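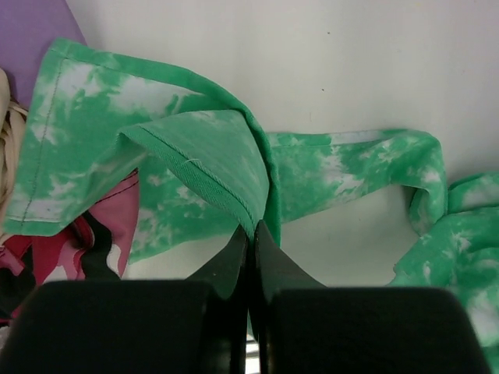 Tâm Giáp has recorded 418 folding examples since April, most of them with T-shirts. She works at Stoler, where a small team is teaching a pair of arms to sort and fold clothes. The project is called Herer.

"People think we write down the steps," she says. "We don't. I move the arms by hand and the system learns from what I did."

Each example starts with a crumpled pile. Giáp finds a hem or a corner, closes the fingers on it and lifts. Patterned clothes are harder. "With tie-dye you get pale patches all over, and they can look like an edge. I have to look for the stitching."

Her colleague Aušra Mägi checks the recordings. Of 646 made by the whole team, she has thrown out more than she would like.

"If someone stops to think for 3 seconds, the model learns to stop as well," says Mägi. "But I keep the missed grasps if the person recovers. We need those."

They disagree about how messy the table should be. Mägi wanted one garment at a time. Giáp prefers to leave others next to it, and for the past 2 months they have done it her way.

"A laundry pile is never one thing," Giáp says. Her wrists get tired by mid-afternoon, so she now records in the mornings and labels after lunch.

The next set will be towels.

12/15/22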